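Kidell Community Help > Simulation > Recording demonstrations

Tilted head view and a puzzling wrist view: keep these episodes or bin them?

Posted by marrowfat_pea, 13/01/2022

Hello all, and apologies in advance for the length of this. I'm fairly new to collecting demonstrations in the Kidell kitchen and I've been plodding through it in the evenings, driving the two arms with the hand controllers and saving each go as an episode. The task is simple enough: pick up a small item from the worktop and set it down somewhere else on the worktop. I've got 20 episodes saved so far, which I was rather proud of until I started looking back through them with a cup of tea.

My first worry is the main view. In quite a lot of my episodes the whole kitchen is leaning over, like the one I've put here.

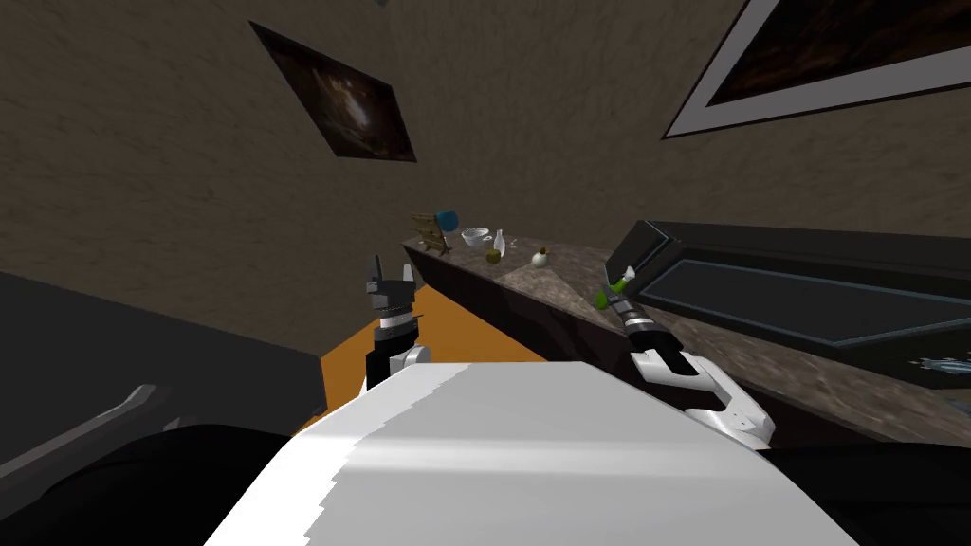

Main view, right gripper holding the green item near the stove

The default settings let the main view start at a random angle, and I left that switched on because I assumed it was there for a good reason. Now I'm wondering whether the learner will make any sense of a worktop that runs downhill!

My second worry is the wrist view. I opened one up expecting to see the bowl or the bottle, and what I got was this dark rectangle between the fingers, with a little bright spot in it. It took me an embarrassingly long while to think of the pictures on the kitchen wall.
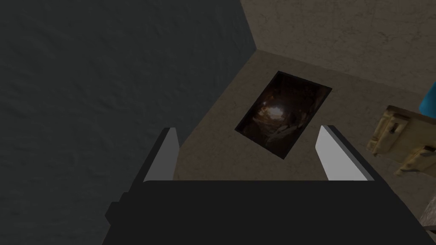
Wrist view, fingers open, nothing held

So, do I keep episodes where a wrist view is looking at something that has nothing to do with the task? I'd be sorry to lose them, but I'd be sorrier still to train on rubbish. I'm using the Ollberg exporter if that makes any difference.

oatcake_and_jam

Welcome! Please don't bin anything yet. I lost a whole batch last November by being too tidy and I still think about it.

On the tilt, I'd leave it in. If every episode is filmed dead level, the learner gets very comfortable with level, and then falls to bits the first time the view shifts. What does matter is that the angle gets saved with the episode. In the Ollberg exporter there's a tick box for view settings, and it's off unless you turn it on (I have no idea why, and I've grumbled about it before). Open one of your files and see whether the view angle is in there. If it isn't, you can export again from the raw recordings, so long as you haven't cleared them out.

As for the wrist view, an idle arm has to point somewhere. With two arms and a task that only needs one, you'll get plenty of footage of wall. I keep those episodes quite happily. The ones I'd drop are where the arm doing the picking never gets the item in its own view at all, as the learner then has very little to go on for the last bit of the reach. Watch both wrist views side by side and you'll soon get an eye for it.

One more thing, and then I'll leave you in peace. Try to park the spare arm in 2 or 3 different resting positions over the set. If it always sits in the same spot, the learner can get oddly attached to whatever is behind it.

gikik_user_1775

just crop it

hedgerow_beth

I wouldn't crop, with respect to the poster above, as you'd lose the fingertips as well and you do want those.

I agree with most of what oatcake_and_jam wrote, though I'm a bit more cautious about the tilt. I moved my set over to Vahidi for training, and I had better luck starting with gentle angles and adding the steep ones later on. Yours looks pretty steep to me. You could sort your episodes into two folders by angle and train on the milder folder first, and that way you haven't thrown anything away. Do write a short note with each episode saying which arm did the work, too. I didn't, and I spent a very dull weekend going back over the lot.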